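Festival weekend, kitchen and laundry bits

Posted 3 Mar 2018 by Yufang Xiong

Wristband itching? Dab of plain lotion under it, done.

Freeze 2 water bottles flat the night before. They go in the cooler first, sandwiches on top - not the other way round, soggy bread.

Mud on jeans: let it dry all the way. Brush it off outside, THEN wash cold. Dont rub it in wet.

Check the bag size rules before you pack. Gate staff wont argue and niether should you.

Beer smell in a tent - baking soda, leave overnight, shake out.

Smoky jackets: hang up indoors near a window, a day or so, turn inside out halfway. 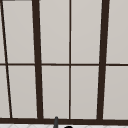 Dark frames, pale panes.

Earplugs go in the coin pocket. Every time.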